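Our visit to Plurley, 14th May

We were promised robots. We got Kálmán Lakatos, a projector and a very warm room, and the robots came after the biscuits. The demonstration ran in a simulator, so the plate and the white block with the blue end were safe from us. Kornél asked if the real arm was next door. It was in April.
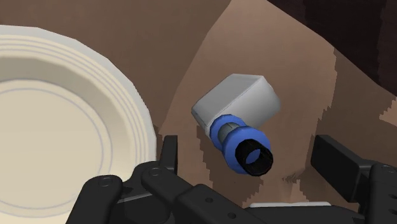
What we learned

The gripper opens wide before it goes anywhere near the object. Mr Lakatos said the team had logged 1,362 attempts at this one task - he did not say how many went well, and Barnabás was told not to ask twice.

We each had a turn at the controls. My group of 12 managed one grasp between us, which I would call a draw. The plate rim is built from short straight bits to save computing time, apparently, and I have now spent longer looking at it than at any plate at home.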